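讲稿备注:桌面操作任务的安全规则与数据规范
弗卢姆盖特(Flumgate)实验区内部培训,第二场
讲者用,不随幻灯片分发

第1页 标题页
开场不超过一分钟。说明本场范围:人形或半人形上身平台在固定桌面上做抓取、放置类任务时的现场规则。移动底盘、双臂协同搬运、户外测试不在本场,归 Pesthorpe 那边的场地手册管。
提醒听众手里应有两份材料:现场检查表(一页)和术语表(两页)。没有拿到的散场后找门口的纸箱。
术语先统一:“操作员”指握有使能装置的人;“观察员”指负责记录并有权喊停的人;“回合”指从复位姿态出发到再次回到复位姿态的一段完整动作。后面都按这个意思用,不再解释。

第2页 为什么要重写规则
旧版规则是给工业臂写的,前提是围栏、固定工件、固定程序。现在的情况三条前提都不成立:工作区开放,物体每回合换位置,动作由学习得到的策略产生,事前无法逐点核对轨迹。
此处停一下,强调一点:策略输出不可预先核对,不等于风险无法评估。评估对象从轨迹换成包络,即手臂在限速、限力、限位之后能到达的全部空间,以及在该空间内能施加的最大作用。
ISO 10218 和 ISO/TS 15066 是背景材料,本场不逐条讲。有人问“我们算不算协作应用”,回答:按场地评估结论执行,现场人员不自行判定。

第3页 适用范围与分级
分三级。
A级:操作员全程持使能装置,策略或遥操作均可,桌面物体为轻质、无刃、无液体。
B级:有下列任一情况,即升B级:物体含玻璃或陶瓷;含液体;物体质量超过限值表第二行;桌面上有人手进入的环节。
C级:刀具、加热器具、带电物体。C级必须单独申请,本场不展开。
常见误判:把“物体软”当成A级的充分条件。软物体被挤压后可能滑出、弹出或污染手指表面,仍要核对附表。
材质判断以登记为准。碗是最容易填错的一类,外观相近的塑料碗和陶瓷碗分属A级和B级。登记时翻过来看底部标识,没有标识的按陶瓷处理。

第4页 工作区布置
先讲四条硬性要求,再讲建议。
一、桌面固定。四角不得晃动,台面拼缝高差不影响物体静止。检查方法:空载状态下用手推桌沿,观察标定板是否位移。
二、臂的静止包络内不得有人员座位。座椅腿、支架腿压在包络线以内也算违规,移开后再上电。
三、线缆。供电与网络线沿地面走的,必须从操作员站位的对侧出线。横过通道的一律加线槽。地毯地面上胶带粘不牢,不接受单用胶带固定。电源适配器不得悬空,不得放在线缆张紧的位置。
四、照明。主光源位置固定,回合之间不得调整。手臂自身投影落在物体上属于正常工况,不需要补光消除,但同一批次内光照条件要一致,开窗帘、关顶灯都算改变条件。
建议部分:背景尽量简单;架子、护栏等固定结构可以留,但要在场地草图上标出来。草图手画即可,标出桌沿、底座和出线方向。
这一页听众常问地毯。地毯本身不禁止,注意静电。上电前操作员先触碰接地点。

第5页 包络与限值
幻灯片上的表只读两行,其余让听众自己看。
指尖接触力上限:A级按限值表第一行执行。手指向下接近台面时,末端速度切换到接近档。接近档的触发高度以台面为基准面,不以物体顶面为基准面。旧版写的是物体顶面,物体换成扁平件以后触发过晚,手指关节已经贴近桌面才减速。这一条是本次修订里改动最小、影响最大的一条,请念两遍。
小臂部分同样要算进包络。多数人只看手。上臂和小臂横跨台面时,小臂下方的空间也是夹挤区,人手不得从小臂下方穿过去调整物体,哪怕只是扶正一个碗。要调整,先松使能,等关节抱闸到位,再动手。
手臂外壳接缝、安装孔不得粘贴标签、挂件或临时走线。外壳上的孔位如需加装附件,走变更单。附件重量会改变力矩估计,碰撞检测阈值跟着失效。

第6页 物体登记
每个进入工作区的物体都要登记。字段共六项:编号、类别、质量、最长边、表面状态、有效期。最后一项只对食品类填写。
食品类物体的规则单独说:
生鲜蔬果每日更换,表面有切口、软化、渗水的立即撤下。换下来的不得食用。
带包装的零食不拆封。包装破损即报废。反光包装在视觉日志里备注“反光”,方便后期筛选。
食品类物体接触过的手指表面,每批次结束后擦拭,擦拭剂用清单上的那一种,不得换用含溶剂的湿巾,指节处的覆层会起皱。
实物与仿制品不得混用同一编号。塑料胡萝卜和真胡萝卜质量不同,摩擦也不同,混用编号的后果是抓取成功率没有可比性。Wirkard 批次里有23个回合因为这个原因作废,数据保留,但标记为不可用于统计。
讲到这里可以问听众各自手上有没有没编号的东西。不必点名,留十秒。

第7页 初始布局
布局随机化不等于随手放。规则如下:
每批次开始前生成布局表,表中给出各物体的目标格和朝向。操作员按表放置,观察员核对。偏差在半格之内接受,超过半格重新放。
容器类物体默认开口向上、内部为空,除非布局表写明有内容物。容器距桌沿不得小于一格。
长条形物体记录粗端朝向。细端朝向容器和粗端朝向容器是两种不同的初始条件,抓取策略对此敏感。
物体之间的净距要容得下手指张开。放不下的布局直接跳过,记“不可行”,不要用手挪一挪凑合。凑合过的布局在表上看不出来,分析时会当成合规布局处理。
底座一侧的台面有一部分会被机身遮住,固定相机看不到。遮挡区不放任务物体。遮挡区边界以复位姿态下的画面为准,每次移动底座后重画。

第8页 开始前检查
对照检查表过一遍,现场不解释每一条,只念:
急停按下,确认断力;旋出,确认不自行恢复动作。
使能装置松开、全握两种状态都能停。
复位姿态到位,手指无卡滞。
相机时间戳与控制器时间戳差值在允许范围内。
工作区无登记外物体。
观察员报“清场”,操作员复述“清场”,之后方可进入回合。
口令必须复述。点头、举手不算。
检查结果当场签,不补签。补签的检查表按缺失处理。

第9页 回合中规则
操作员视线不离开手臂末端。看屏幕的工作归观察员。
任何人可喊“停”。喊停不需要理由,不做事后追究。喊停以后由观察员记录时间和当时状态,操作员不参与记录。
手悬停在物体附近不动,超过限定时间,按“停滞”处理:松使能,记录,复位。不得用手推物体去“帮”它。遥操作模式下同样适用,操作员犹豫也算停滞。
物体滚出台面:不接。等落地,停机,再捡。滚到机身底座旁边的,停机后由观察员捡,操作员保持在急停旁。
手指接触容器边沿属于允许接触,持续施力导致容器翘起或滑移的,记“非预期位移”。两者分开记,不要合并为“碰撞”。碰撞一词只用于手臂与台面、机身、固定结构或人的接触。
这一页时间容易超。超时就跳过停滞的例子,直接进第10页。

第10页 记录与标注
每回合最少留下四样东西:视频、关节数据、布局表行号、结果码。
结果码分成功、失败、中止、作废。失败是策略没有完成任务;中止是人为停止;作废是条件不合规。三者的分母不同,请讲清楚:成功率的分母是成功加失败,中止单列,作废不进任何分母。
有人会提出把中止算进失败,理由是更保守。不同意。中止多数由观察员的谨慎程度决定,算进去以后换一个观察员数字就变。中止率要单独报告,和成功率放在同一张表里,不得只报其中一个。
Rawashdeh 任务集目前累计超过3,000回合,抽检方式是每200回合取一段连续记录,由没有参加该批次的人重看视频、重打结果码。抽检与原码不一致的,两份都保留,第三人裁定。裁定意见写原因,不写“同意原码”四个字了事。
标注用语限定在词表内。视频里看不清的标签文字,标“不可辨”,不猜品牌。材质看不出来的,回物体登记表查,查不到的标“未知”。猜出来的内容一旦进了标注,后面没有办法和看出来的内容分开。
同理,单帧画面不标意图。手在碗边,标“手位于碗旁”,是要抓碗、要放东西还是刚松开,由前后帧和关节数据决定。

第11页 人员与隐私
固定相机覆盖范围在入口处张贴。非当班人员入画的片段,先打码再入库,原始片段保留期按场地规定。
操作员连续当班不超过一批次。批次之间强制离开工位。
培训有效期一年,规则大改后自动失效,须重新参加。本次修订算大改。
新操作员头13个回合必须有资深观察员在场,这些回合照常记录,结果码照常打,统计时单列。

第12页 变更管理
下列变化需要变更单:换手指或指尖覆层;改限速限力参数;移动底座或相机;换台面;加装附件;更换策略版本。
下列变化只需在日志中写一行:换同编号的生鲜物体;擦拭;更换检查表打印件。
参数改动必须写旧值和新值。只写“已调低”的退回。
策略版本用提交号标识,不用“最新版”“昨天那版”。
换台面一条有人觉得过严。说明:木台面与涂层台面的摩擦和反光都不同,木纹方向还会影响长条物体的滚动。旋转台面九十度,按换台面处理。

第13页 已知缺口
规则目前没有覆盖的内容,照实讲:
其一,手指多关节同时接触时的合力估计。现有限值按单指测得,多指包络抓取时只能按最坏情况叠加,结果偏保守,部分任务因此做不了。
其二,软包装物体的变形没有统一的损坏判据。现行办法是观察员目视,一致性不够好。
其三,暗部背景下深度数据缺失的处理。桌后有大片阴影时深度图常有空洞,目前允许空洞存在,但不得插补后当作原始数据入库。
三项都在九月前后的修订计划里,届时征集意见。现在有测试数据的小组可以先交。

第14页 讨论用图
最后一页放图,留屏直到散场。请听众拿着检查表和第4、5、7页的规则对照,自己写出还需要到现场核实的项目。提示两点:画面能回答的直接写答案,画面回答不了的写“待核实”并注明查哪张表。碗的材质、包装上的文字、使能状态都属于后一种。线缆走向请特别留意,但操作员站位不在画面内,出线侧是否合规要查场地草图。
讨论十分钟,收纸,不评分。
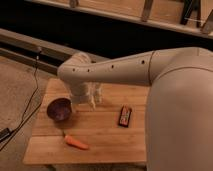 图1 桌面操作工位,机械手位于碗旁,台面另有胡萝卜与带包装的零食条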